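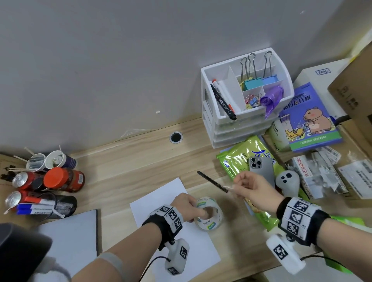
According to one reader of our first draft, everyone in the Grellmont League already knows that a new coach wins the first few games, and a paper that fails to find this must have measured the wrong thing. The same reader asked us to look again at Hulell, where a losing side changed coaches in January and did not lose again until spring. We have looked again at Hulell. We still think the case proves very little, and the rest of this section explains why one good run should not carry the weight it is so often asked to carry.

4.1 What the claim says

The "new coach lift" is usually stated loosely. In club statements and match reports it can mean that the team wins more, that it gives up fewer goals, that the players run harder, or simply that the mood at training is better. A claim this wide is hard to test and very easy to confirm. When results do not improve, supporters of the idea point to effort; when effort cannot be shown, they point to mood. We therefore fixed one meaning before opening the results: points won in the four league matches after the change, set against points won in the four league matches before it. Cup games and friendlies were left out, as were matches called off and later awarded.

A short window suits the claim. Those who believe in the lift say it comes fast and fades, and a longer window would have let us bury it. If it is there, four matches should show it.

4.2 Why the simple comparison misleads

Our records hold 78 changes of coach made during a season. The simple comparison comes out as the reader above would expect. Most of the teams did better after the change than before it, and a few did much better. Had we stopped there, we would have had a cheerful result and, we suspect, an easier time with reviewers.

The trouble is in how the teams got into the records. Clubs do not pick the date of a firing by drawing lots. They fire after bad runs, and a bad run in soccer is partly poor play and partly a ball that hit the post, a sending-off in the opening minutes, or a hard stretch of the schedule. The poor play may last. The rest tends not to. A team picked out at its lowest point will look better a month later whoever stands on the touchline, and the same would hold if the club had repainted the dressing room instead.

To see how much of the lift comes from this alone, we looked for teams that had slumped just as badly and kept their coach. We found 60 such slumps in the same seasons. They were matched on points won in the four matches before, on home and away games, and on the strength of the opponents that followed.

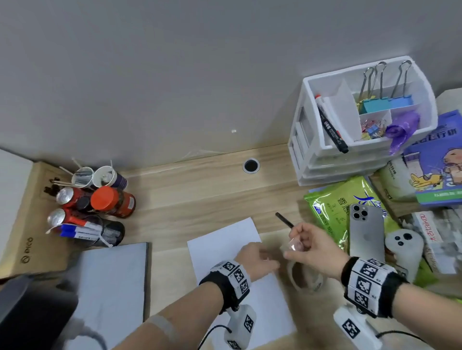

The teams that kept their coach got better too. Their recovery was slightly slower in the first match and level by the fourth, and at no point was the gap between the two groups larger than we would expect from chance. We ran the comparison with league position in place of points and then with goal difference, and neither changed the picture. Readers who distrust our matching are welcome to try their own, and they will not need much in the way of equipment. A sheet of white paper and a thin black pen, like the sheet on the desk and the pen in the right hand in the photograph, are enough to draw both lines and see that they climb together. We would trust such a drawing over several of the models we were urged to fit.

One of those models deserves a word. The Engström rating gives each team a strength score that moves after every match, and its users say that it corrects for luck. In our hands it found a small lift in the first match after a change and none later. We report this for completeness and advise caution. The rating reacts strongly to the most recent result, so a team that has just lost badly starts from a low score and needs very little to beat it. A tool that is itself pulled down by the slump is a poor judge of the recovery. We also found that the lift vanished when the rating was started one match earlier, and we would not want to build anything on a result so easily lost.

4.3 The Hulell and Birkberg cases

Hulell is the case most often put to us, so it is fair to set it out. The team had lost four in a row before the change. Two of those losses came against the sides that finished first and second. After the change came a run of home games against teams from the lower half of the table, and two injured defenders returned in the same week as the new coach. Any of these could have helped. The new coach may have helped as well; nothing in our records rules it out. What we cannot accept is that the coach gets all the credit and the schedule none.

Birkberg is mentioned far less. Its slump was as deep, it kept its coach, and it recovered just as well. We could find no match report that explained the recovery by the decision to keep him. Good runs after a firing get a story with a hero in it, and good runs without one pass as form. This is likely to be a large part of why the belief holds up so well among people who watch every week.
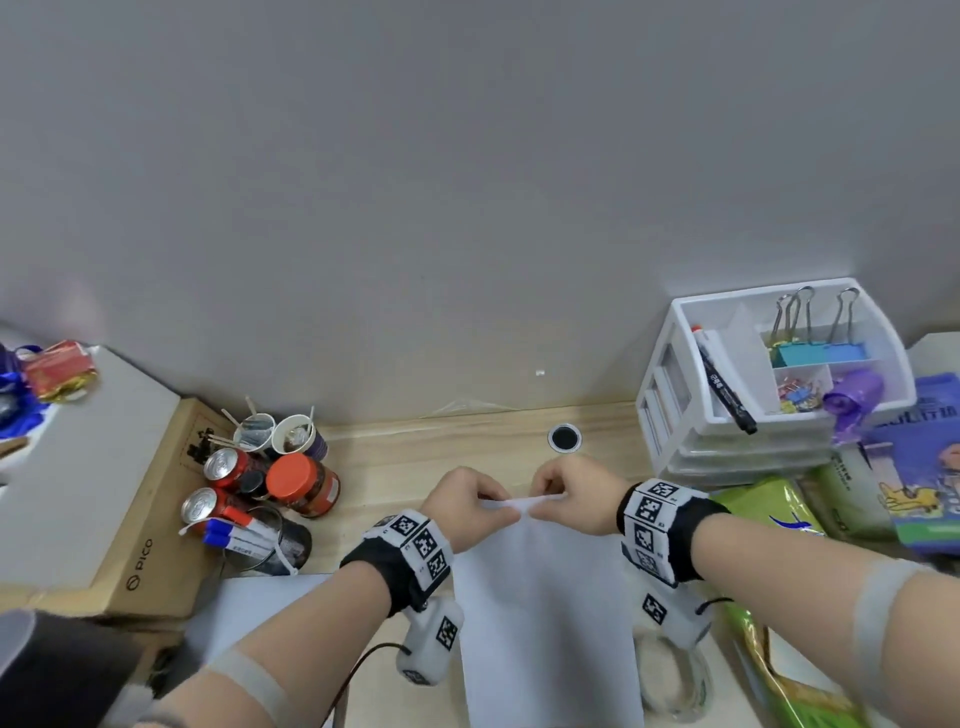
Figure 4. Two hands holding a small white strip between the fingertips, over a large sheet of white paper.

4.4 Limits

The league is small. Crowds of up to 700 are normal, squads are part-time, and a coach may see the players only a few evenings a week. It is possible that a professional coach with daily contact can do more, and our results should not be stretched to cover that case. We would ask, though, that anyone who makes the argument bring matched slumps to it and not only a list of happy endings.

Our matching is also incomplete. We had no reliable record of injuries outside the clubs that keep one, and none at all of quarrels between coach and players. A club that fires its coach may know of trouble that never reaches the table. If so, the fired group was worse off than its points suggest, and drawing level with the other group would be a real gain. We take this objection seriously, and it is the strongest one we have heard. It also cuts the other way: clubs that fire may have had better squads that were playing below their level, in which case the later rise owes even less to the change. We have no means of telling which is nearer the truth, and we do not think the clubs do either.

Last, a window of four matches gives every single result a good deal of pull. One late goal can move a team from the group that improved to the group that did not. We repeated the count after dropping each team's best result, on both sides, and the two groups stayed as close as before.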